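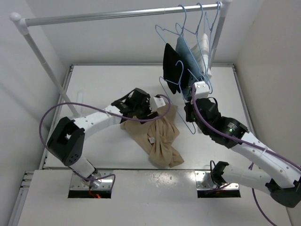 Ticket 1492 - open day demo cell, hanger task

Opened by: Wulan Lumbantobing
Site: Drostmont, demo hall
Date: 23/08/2024
Priority: high (visitors at the glass)

Problem: left arm stalls with gripper down on the beige item. Right arm fine, has the low hanger and waits. Times out after 54 sec, whole run stops. Happened 3 times this morning, once with the Mandex people watching.

Tried so far
- restart of the task only: same stall
- full restart of cell: one good run, then same
- lowered grip force on left: no change
- swapped order so the T-shirt goes first: better, see below
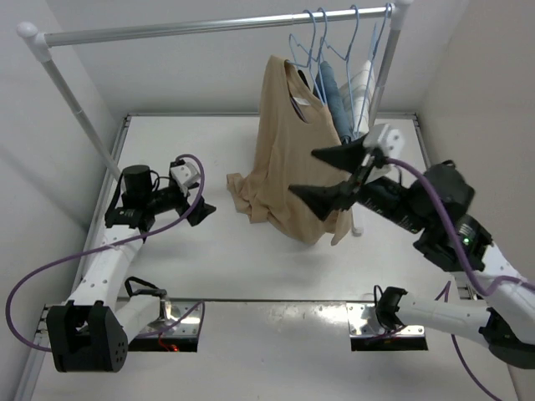 Tan T-shirt on hanger, left gripper empty and clear of the rack.

Reply, Driss Bensaid:
Looks like the timeout to me. Thin fabric bunches, the planner keeps asking for a new grasp point and never gets one it likes. Set retry limit to 3 on left arm and let it skip. Dont touch the right arm settings, those were tuned in February for the Sârbu visit.

Wulan: limit set. Will run T-shirts only untill lunch, beige one comes back after the 2nd tour group. Can you check the log from your side?

Driss: pulling it now. Leave ticket open.

Support desk, Clulix Automation | Contact us | Back to top

Recent tickets
- Tour screen shows old task name
- Left gripper force reset after update
- Badge printer offline, front desk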